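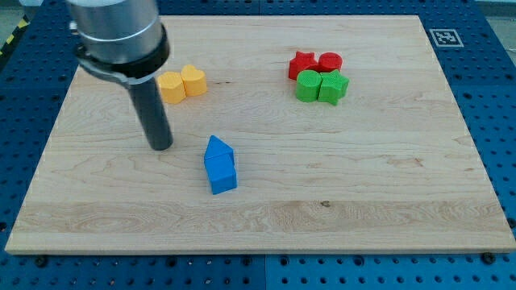 Sorting cell 2, blocks on the maple board, arm over the left-hand side

From: Palesa Makhubela
To: workshop-automation list
Subject: Re: What do your packers do now?

Gyu-bin Chae wrote:
> We are thinking of putting one arm on the end of our packing line
> at Kiltik and I have read plenty about cycle times. What I can't find
> is anyone talking about the people. Who looks after the thing? Did
> anyone's job get duller? And do you try new moves on the real
> product, or on something else first?
>
> We are 29 on the shop floor and they have started asking me.

Hello Gyu-bin, and hello everyone,

I've been waiting for somebody to ask this! I run the finishing room at Prulier (wooden toys, mostly shape sets and small building blocks) and we've had our arm since May, so I can tell you how it has gone with us.

Your last question first. We try everything on a plain maple board with a few coloured blocks. Hearts, stars, cylinders, a cube with a prism on top like a little house. The arm just has a grey rod on the end for this part, and the job is pushing pieces about on the flat - get the star next to the cylinder, bring the two colours together, leave the house alone. It sounds like play and it partly is, but you learn a huge amount from it. A heart doesn't slide like a cube does. It wants to turn, and where you touch it decides which way. Our packers knew that already from years of doing it by hand, and the best pushing routines we have came from them and not from me or the installer.

As for who looks after it, two of the packers do, a week on and a week off. They asked for that pattern themselves. They check the board is bolted down tight, look over the marker on the table, run the morning test and write down anything odd. We do 20 pushes before the first tray and if more than one goes wrong we don't start. The notes go in a paper book by the door, which has turned into the best read in the building.

Did it get duller? For some, for a while, yes. When the arm took over lining up the trays, the people at the end were left with lids and labels, and that was a rotten job to do all day. We should have seen it coming. On Thursday mornings we now swap places properly, so everyone gets time at inspection and on the board, and the labels are shared out. I'd plan that before the arm arrives if I were you.

The nice part is wrists. We were turning round around 2,000 pieces a shift by hand, and two of my longest-serving people had stopped being able to do a full day of it. Both are full days again, and one of them writes most of our test layouts. She is very good at inventing nasty ones - pieces touching at a corner, a tall stack right in the way. I love watching people crowd round to see how it copes.

Things I'd still like help with:

Tall stacks. Pushing low down on the cube is fine, but a bit too high and we lose the top piece. Has anyone on the Solari kit found a good height?

Training time. I've been giving each person 100 supervised pushes before they work alone. Is that too many?

Amarasinghe people, I know you went through this before us, so please do chip in about how you handled pay for the extra duties. We settled on a small allowance and I'd like to know if that was fair.

Gyu-bin, come and see it if you're ever over this way. Bring a couple of your packers with you, they'll ask better questions than either of us.

All the best,
Palesa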